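# Notes on Putting Away Long Equipment

The storage room at Hirnside was cleared and rearranged in May, and I have been asked more than once to set down how the long items were handled. I am doing so on this blog, where I already keep my notes on household and workshop order. The opinions are my own and do not bind the other users of the room.

Long, narrow objects are the most difficult class of thing to store. A box has a lid and a label, and it stacks. A tube, a rolled mat or a padded sleeve does none of this. Before the work began, the inventory listed 122 entries, of which 23 were longer than the deepest shelf. Most of these had been stood on end in the corner behind the door, where they leaned on one another and fell whenever the door was opened with any force.

## Wrapping the ends

The first decision concerned the ends. The middle of a long item generally looks after itself; the ends strike door frames, gather dust and catch on other things. We agreed that any exposed end would be covered before the item went back into storage. Several materials were considered. Paper tears within a week. Old towels are adequate but are always wanted elsewhere. Plastic sheeting is light, can be seen from the doorway, and goes around almost any shape without being cut to measure.

The Jernach guide to small storerooms, which I have owned for many years and still consult, recommends a tight wrap with two layers of tape. I do not follow it on this point. A tight wrap must be cut off each time, and after the third or fourth occasion the person using the equipment will simply leave it off.

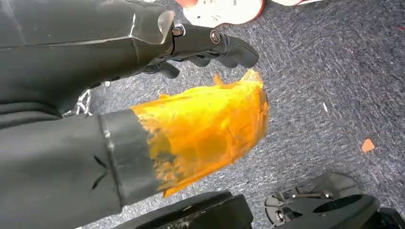 A loose cover is quicker to remove and can be used again, provided that it is gathered by hand and pushed well down over the end. Its appearance is untidy. I have received remarks on the subject, and I accept them. My one firm request is that a band or strap already fitted to an item be left clear of the plastic, so that it can be reached without unwrapping anything.

Color was the subject of a longer discussion than it deserved. The roll we had in the greatest quantity was a strong yellow, bought for a painting job that was later given up, and it was used until it ran out. Clear sheeting was used for the remainder.

## Where the items went

Four brackets were fixed to the long wall, at knee height, and the heavier pieces now lie across them. Lighter pieces went on the upper rail of the Pavo rack — the older one, with the missing foot. The rack has been shimmed with a folded piece of rubber and has stood level for nearly 4 months.

Items belonging to the Okafor workshop are kept apart, on the left as one enters, and should be returned there even when the other side has more room. Two of them still lack a written label.

The floor beneath the brackets is to be swept before anything is put back on them in the evening. The broom hangs on the inside of the door, and the dustpan is on the sill until a second hook can be found.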